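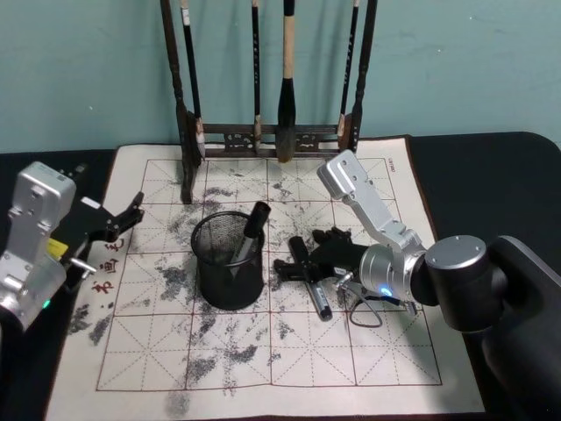
1/ Pen into cup: how we gather the examples

A few people asked what our group does all day, so I'm putting it in a thread. We teach a two-armed robot to do small desk jobs. It learns from recordings of a person driving the arms. My part is the recordings.

2/ The job in this set is dull on purpose. Black marker pens, a wire mesh cup, a calligraphy mat with a brush rack at the back. The pens go in the cup. The brushes stay on the rack and must not be touched.

3/ One recording is one go at the job, start to finish. We call it a take. The plan for this set is 3,000 takes, split over several desks. The calligraphy desk is one of them and it is the one I look after.

4/ The driver sits behind the robot and moves a pair of hand controllers. The arms copy. You lose most of your sense of touch doing this, so new drivers squeeze too hard for the first few days. We keep those takes in a separate folder.

5/ Herman Subramaniam does most of the driving on my desk. He is slow and very even, and slow is what I want. Quick drivers cut corners in the air and the model learns the cut corners.

6/ Before each take I move things. Cup a square over, pen turned the other way, pen further from the arm. The grid on the mat helps a lot with this. I write down the square for the cup and the square for the pen and anyone can put them back later.

7/ I don't clean the mat between takes. It has grey and black smudges all over it and they stay. On an early desk we wiped everything down each morning, and the model got worse every afternoon as the desk got dirty. Now the mess is part of the set.

8/ The software side, briefly. Takes go from the robot to Tratby, our store, where each one gets a line of text and a pass or fail. Ella is the training job that reads from it. I know very little about what goes on inside Ella. I know what it complains about.

9/ What it complains about most is text that doesn't match the take. If the line says "put the pen in the cup" and the driver straightened the cup first, that has to be in the line too. I rewrote 36 of these last night between tea and bed.

10/ Fails are kept. A pen dropped on the rim, a pen picked up by the wrong end, a cup knocked over. If the driver recovers and finishes, it counts as a pass with a note. If the driver gives up, it's a fail and stays one. People new to this want to delete them. Please don't.

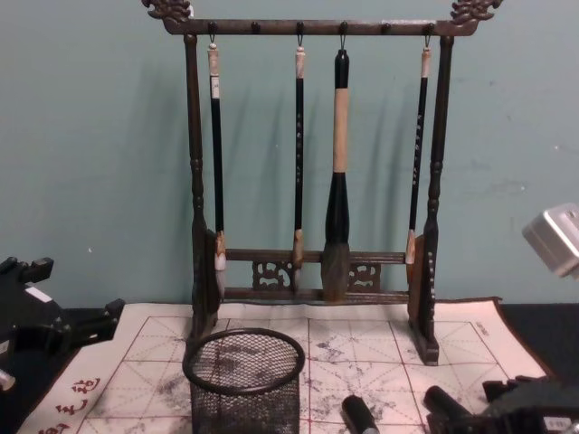
Page 2

11/ The rack. It has dragons carved at the ends of the top bar and four brushes hanging off it, and it is the hardest thing on the desk. The brushes can swing if an arm nudges the rack, and a swinging brush takes a long time to settle. Our rule is to wait until it's still before starting the next take.

12/ Someone asked why not take the rack away if it's in the way. A real desk has things on it that you're not meant to touch. If every practice desk is clear, the model never sees an arm go round something. We tried clear desks in the spring and went back.

13/ The big brush in the middle gives me more trouble than the other three. It hangs lowest, and its dark head is close in colour to the pens. An early model went for it twice. We added takes with the cup close in front of the rack and the driver reaching past, and it has left the brush alone since.

14/ Shadows too. The brushes throw soft ones on the wall behind. I used to fuss over the lamps to get rid of them. Kinnunen, who run the same sort of set-up in a different building, told us they change their lamps every session, and we now do that as well. It costs a few minutes.

15/ Caps. We log a pen cap as its own object if it's off the pen. It needs its own words in the text line, because "pick up the pen" and "pick up the cap" look much the same from above until the fingers close.

16/ Things I'd tell anyone starting a desk like this:
- write the text line straight after the take, while you remember it
- change one or two things between takes and leave the rest
- swap drivers before they get tired
- look at the recordings from every camera, the same day

17/ That last one is from experience. In November we lost a full afternoon to a camera that had slipped down. The picture was sharp and the files were fine, so every check passed. It was pointing at the table leg.

18/ Somebody asked about pay and hours. Drivers do short blocks with a break after each. I won't post the pay here but they are on staff, same as me.

19/ Next for this desk is using both arms: one holds the cup steady, the other puts the pen in. Herman has done some trial takes. The timing is awkward, and I haven't worked out how to word the text line when both hands are busy. Suggestions welcome.

20/ Will answer questions when I'm back from lunch. If yours is about the arms themselves, ask the Ruketent account, they fit and mend them and I'd only get it wrong.

More from this account
Wording the text line: what we changed and why
Pass, fail, pass with a note
Two weeks of lamp changes
How we number the squares on a mat
Hand controllers, and sore thumbs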